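Visitor Questions - Burkness Ice and Skate Centre

When are public skating sessions held?
Sessions run seven days a week during school holidays. At other times, please consult the timetable at the front desk. The rink admits up to 200 skaters per session.

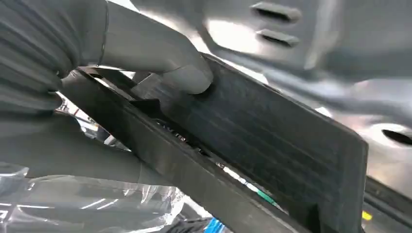
Bookings close one hour before the session begins. Tickets may be moved to another session once, without charge, provided that notice is given the day before.
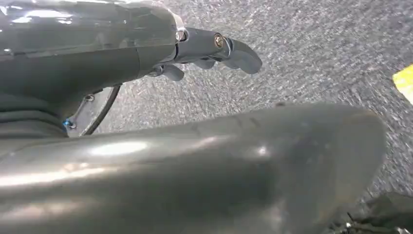
Skate Hire and Equipment

Is skate hire included?
Yes. Hire skates are available in children's and adult sizes. Skaters may bring their own, but blades must be covered off the ice. Helmets are recommended for all beginners and required for children under 7.
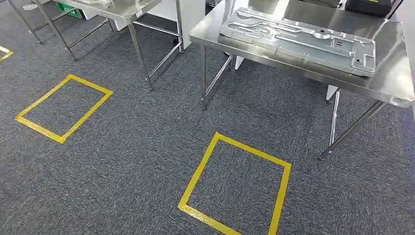
Latifa Shehata asks whether a parent may walk onto the ice in ordinary shoes to help a child. This is not permitted - skates must be worn by every person on the ice.

May we book the rink for a private event?
Private hire is offered in February for groups of up to 600. Enquiries should be addressed to Howard Rudd at the centre office.
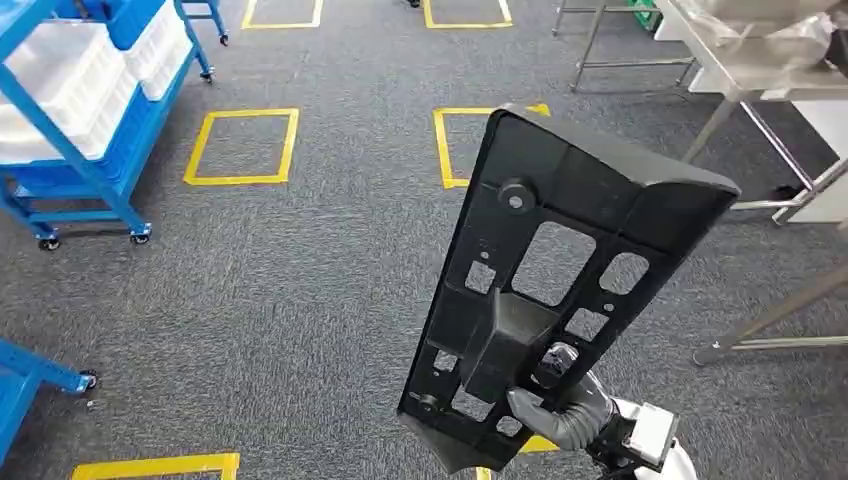
Black moulded panel, held upright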